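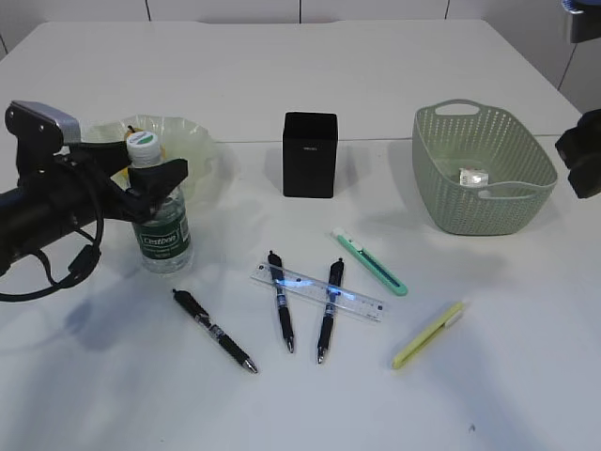

**Kategorie: Werkstatt-Tagebuch / Regeln & Normen**

7. November 2018

Heute wieder Tischtag, und mein Kopf brummt immer noch vom Regelwerk! Ich hatte mir ja vorgenommen, unsere Hausordnung für den Greifplatz endlich fertig zu schreiben, und zwar direkt daneben, mit dem Laptop auf den Knien, statt oben im Büro, wo mir alles immer so logisch vorkommt.

Erste Erkenntnis: Die Cuttermesser. Liegen da ganz friedlich neben dem Lineal, mintgrün und gelbgrün, sehen aus wie Spielzeug — und in unserem Entwurf steht zu Klingen kein einziges Wort. Da steht was zu Quetschstellen, zu Not-Halt, zu Kabelwegen (sogar ziemlich viel zu Kabelwegen), aber ein Arm, der ein Messer greift, ist doch eine völlig andere Sache als ein Arm, der eine Wasserflasche am Hals packt. Hab ich sofort reingeschrieben: Klinge eingefahren, vor jedem Lauf von Hand geprüft, und zwar von der Person, die den Lauf startet. Bei Pelus machen sie das wohl schon lange so, bei Arsenault nehmen sie gleich Attrappen. Finde ich übertrieben, aber fragt mich nach dem ersten Pflaster nochmal.

Zweitens die Flasche. Cestbon, dunkelgrünes Etikett, Wasser drin, Deckel drauf. Flüssigkeiten sind bei uns ja so ein ewiges Streitthema. Ich bin dafür, dass sie erlaubt bleiben, solange der Deckel zu ist und die Greifkraft auf höchstens 50 Prozent steht. In der alten Fassung standen 80, keine Ahnung, wer sich das ausgedacht hat (vermutlich ich).

Dann hab ich mich furchtbar lange an den Stiften festgebissen. Zwei liegen quer über dem durchsichtigen Lineal, und ich wollte erst eine Regel, dass sich am Anfang nichts überlappen darf. Wieder gestrichen! Auf einem echten Schreibtisch liegt doch auch alles übereinander. Jetzt heißt es nur noch: Überlappung erlaubt, muss aber im Laufzettel stehen. Der von heute hat übrigens die Nummer 531, und das Feld dafür fehlt natürlich noch im Formular.

Offen ist noch Abschnitt 2, Abstand zum Menschen. Die Vorlage von Altness liest sich gut, ist aber für große Zellen mit Zaun geschrieben, und am Tisch steht man halt daneben. Muss ich mit dem Zomitz-Handbuch abgleichen, das liegt zu Hause unter dem Wäschestapel. Morgen dann. Jetzt gibt's Nudeln.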